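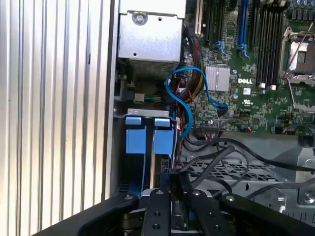 Workshops > Ristthorpe Shared Workshop > Member Projects > Threads

1. Ristthorpe Shared Workshop is pleased to report on the Umlow build, a member project in which two robot arms are being set up to fit parts into a desktop computer. This thread covers the present state of the work and the rules that apply to members using the bench.

2. The project is led by Kanchan Srivastava. It was approved in May for use of the slotted table, and the approval has been extended twice. The software that directs the arms was written by members and is known in the workshop as Gutell.

3. The computer is a used Dell tower. A used machine was chosen on purpose. The drive carriers and slot latches are made to be worked by hand without tools, and a gripper that can manage those parts will have fewer problems with simpler ones.

4. Cables remain the main difficulty. A data cable does not return to the same place after it has been moved, and Gutell plans each reach as if it did. Members are asked to route cables away from the drive bay before a run and to note the routing in the log.

5. Parts wait in a printed fixture to the left of the case. The expansion card stands upright in a slot, and the two memory modules lie flat in grooves along the front. The tall post was added in the second version. The first version is on the scrap shelf and may be taken by any member.

6. The tower lies on its side with the panel off, which gives the arms a clear way in from above. The case position is to be checked against the marks in the log before each session. Please do not slide the case to make room for other work.

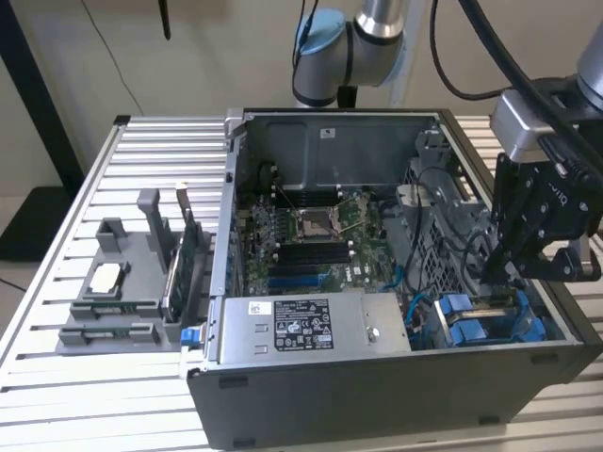
7. Speed. The arms run at 10 percent of full speed whenever the gripper is inside the case. The limit is set in Gutell and may be changed only by the project lead. Requests to raise it for a demonstration will be declined.

8. Memory modules. Of 80 logged attempts to seat a module, 19 ended with both latches closed and no help from a member. The most common fault was a module entering the slot at a slight angle. A change to the approach path is under test.

9. Expansion card. Work on this step has not started in earnest. The bracket end must go in first, and the present grip point makes that awkward. Members with experience in sheet-metal parts are invited to contact the project lead.

10. Drive bay. The blue release tabs are close to the cables, and there is little room for the fingers beside the drive cage. Viklund, the second piece of member software on the project, handles this step. It moves in short stages and stops for approval at each one.
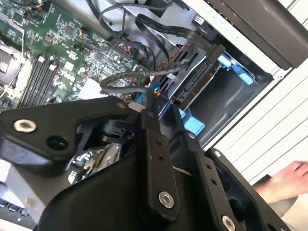 Ristthorpe Workshop Notes, No. 5

11. The figures in post 8 are taken from the issue of the Notes numbered above, dated 23/02/2023. Printed copies are in the rack by the sign-in book. The fixture drawings are in the same issue, with the groove widths corrected.

12. Static protection is required for all work on the board. Wrist straps are kept in the top drawer and must be returned there. Anti-static bags are to be reused until torn.

13. Members may not reach into the case while an arm is moving. A paused arm is still treated as moving until the session is closed in the software. The rule applies equally to the project lead.

14. The next bench period is reserved for the new memory approach path. Members wishing to observe should enter their names in the sign-in book. Questions about the build may be left as replies to this thread and will be passed to Kanchan Srivastava.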